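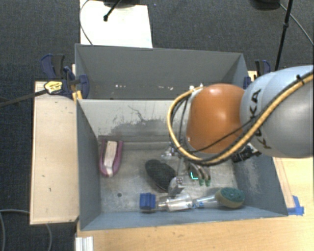
When does the Halvorsen water main work begin?

Crews start on Fri 17 September, with the first shutoff at 9 p.m. on the north side.

The project replaces 43 valves on the Halvorsen main, which supplies Pristley and the lower part of Climier. Most of the existing valves are cast iron and no longer close fully under pressure. Replacement units are rated for the same line pressure and will be fitted in the existing chambers.

Work is divided into 17 night shifts. Nearly 20 streets will lose supply for up to six hours at a time – the full list is posted at the Pristley district office. Discolored water is possible after each shutoff and should clear after a few minutes of running the cold tap.
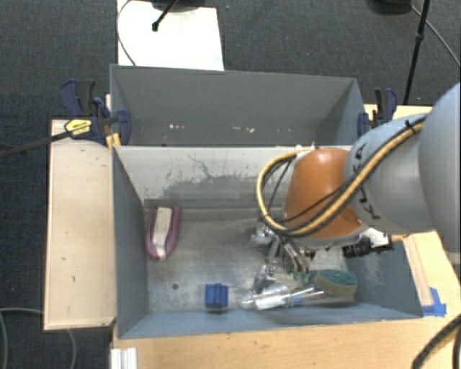

Local / Utilities

District engineer Melur Lubis said pressure in Climier would be held at a reduced level during the shifts. "Upper floors may notice a weaker flow," Lubis said. "Ground floors should see little change."

Residents who depend on home dialysis should call Saodah Latuheru at the supply desk at least 2 days before their street is scheduled.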